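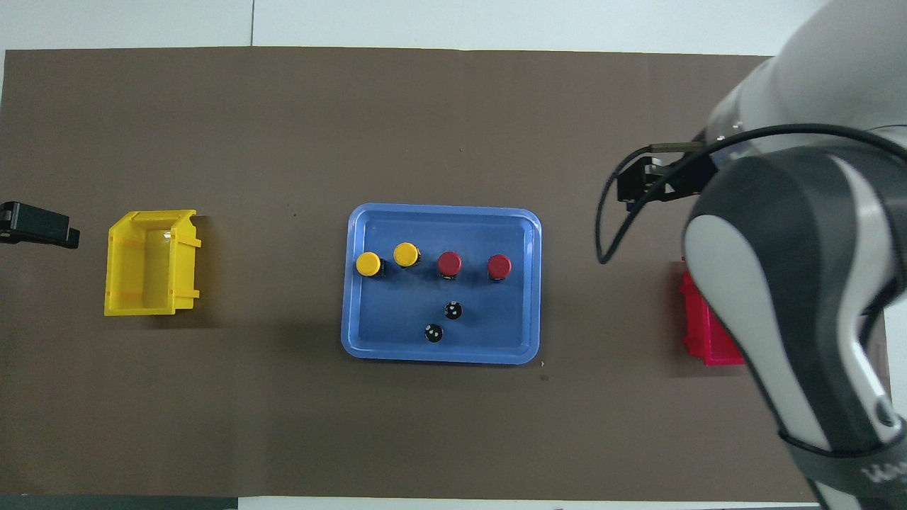 Figure 1. Small push-button-like parts with yellow and red caps in a blue tray.

Clustirel: a slow record for two players
Project report, Sound and Composition, second year
Darragh Cullinane and Mahsa Hassanpour

What we set out to do

We both love long ambient records, the sort you put on late and forget to turn off, and we wanted to find out if we could make one. Our plan was a single piece lasting a full side of vinyl, built from a bass clarinet (Mahsa) and a pile of field recordings (Darragh), with no drums and no melody you could whistle on the bus. We called it Clustirel, a word Mahsa made up while naming a session folder, and it stuck.

Recording

Most of the source sounds came from two trips to the old grain sheds at Coelho in April. The big shed has a beautiful reverb, long and a bit grey, and it flatters everything! Mahsa played low held notes at one end while the recorder sat at the other. We also caught pigeons, a loose sheet of roofing and a goods train that went on for so long we had to stop and just listen to it.

By the end we had 2,266 clips in the library, which was far too many. Darragh wanted to keep them all. We spent a whole Saturday cutting the list down to 100, going by ear only, with the file names hidden so we couldn't favour the ones that had been hard to get. The train survived. The pigeons mostly didn't.

Building the piece

The first draft was a mess. We had stacked everything up because every layer sounded good alone, and the clarinet vanished under it. Our tutor, Benvinda Sampaio, asked us to mute half the tracks and live with it for a week. We sulked a little, then did it, and the piece opened right up - you could hear breath and key clicks, and the roofing sheet turned into a kind of slow bell.

After that we worked in three long sections. The first is nearly all shed, with the clarinet only as a colour at the bottom. The middle is the darkest part, where two clarinet notes rub against each other and everything above 4,000 Hz is rolled off. The last brings the train in very gradually and lets the top end back. Darragh still thinks the change into it comes a minute early. Mahsa doesn't.

Listening night

We played the finished piece in the dark at the Jomia room, on four speakers, with cushions on the floor. Gonzalo Bustamante told us afterwards he'd lost track of which sounds were the clarinet, and we were thrilled with that. One person asked for more pigeons.

Still to do

The low end needs another pass, as it booms on small speakers. We'd also like to try a live version with Mahsa playing over the shed recordings.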